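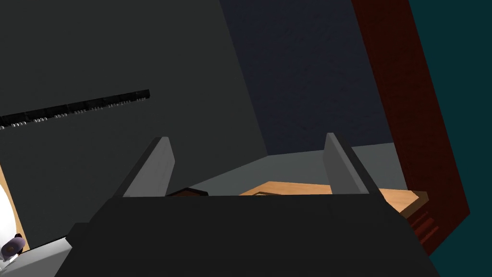 Gripper's-eye view in the simulator, fingers open, tabletop just past them.

1/ Spent the afternoon at the Trilik open day in Saltcombe and I have so much to say, so bear with me! Tanko Dauda ran the demo and was very patient with all of us crowding the screen.

2/ Everything runs in a simulated house they call Sundarside. I asked how many rooms they'd built by now and he said more than 389, so I had to sit down for a minute (there was also cake). 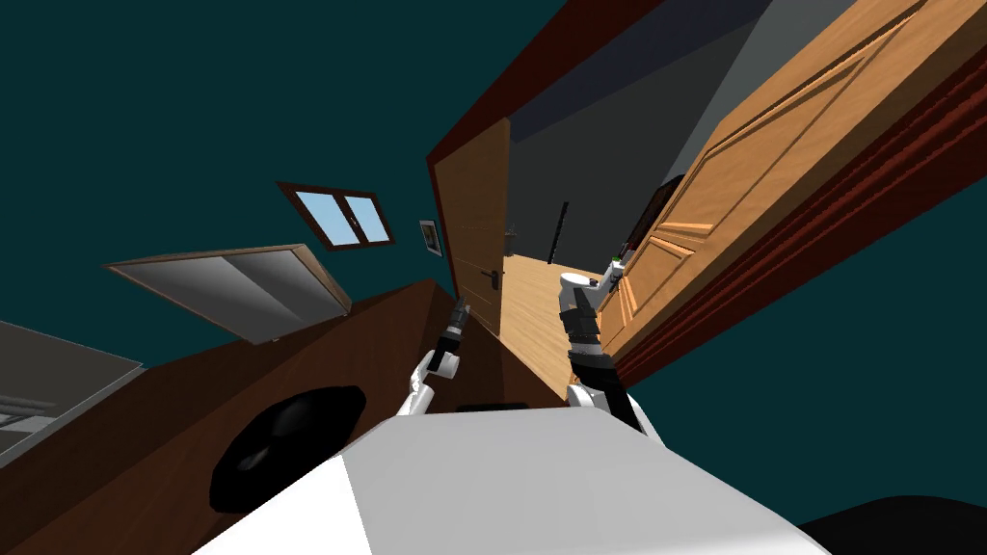
Both arms reaching toward the bedroom doorway, hallway beyond.

3/ I could have watched the doorway view forever. Look at the panels on that big door! Gion Stöckli let four of us have a turn driving, and I was terrible at it, but he kept saying kind things anyway.
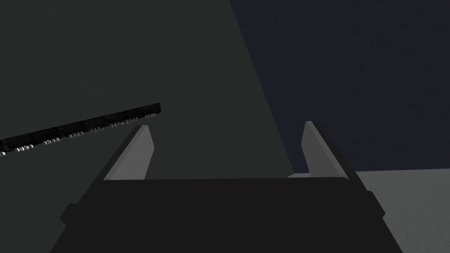

4/ They're opening up again in November and I've already put my name down. Bring a sweater, the demo room is freezing, and do ask Tanko about the grippers if you get the chance.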